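Two-Hand Pickup: Holding One Item While Reaching for Another

Category: Student Robotics / Build Guides

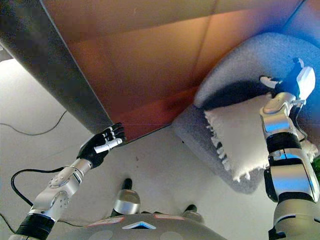

Before you start

This guide covers the hold-and-reach exercise used by the Joldale robotics club. One hand keeps a soft item still while the other moves toward a second target. It assumes you have finished the single-arm exercises and can save and replay poses in Clalen, the control program we use for both arms.

Soft items come first in the course. Felt and fleece give under the fingers, so small errors in grip width do less harm than they would on a hard shell.

Steps

1. Clear the cables. Keep slack away from the path of either forearm. Tape down anything that crosses the floor inside arm's reach.

2. Set the speed limit to 200 mm per second for both arms. Do not raise it until step 7.

3. Close the holding hand on the rim of the soft item. Start at 70 percent of the default grip force and reduce it if the fabric bunches. The fingers should press in without folding the rim.

4. Lock the holding arm. In Clalen, set it to Hold, not Idle. Idle lets the wrist sag after a few seconds.

5. Open the reaching hand fully, fingers spread, thumb out to the side. Save this as pose A.

6. Move the reaching hand toward the lower edge of the target and stop short of contact. Save this as pose B. Check the head camera view. If the forearm hides the fingertips, rotate the elbow outward and save B again.

7. Replay A to B five times. If the held item shifts, return to step 3.

8. Save the log. The recorder stops at 1000 lines, so start a new file for each replay set.

Common faults

Error 2719 means both arms have asked for the same shared space. Widen the elbow spacing and resend the pose.

If the held item twists, the grip is too close to one end of the rim. Regrip nearer the middle.

Teams entering the Puken round in March need a clean log from step 7. Send it to Stojan Spahić with the team name in the file name.

Tags: two-arm control, grippers, club exercises

14 comments | 32 shares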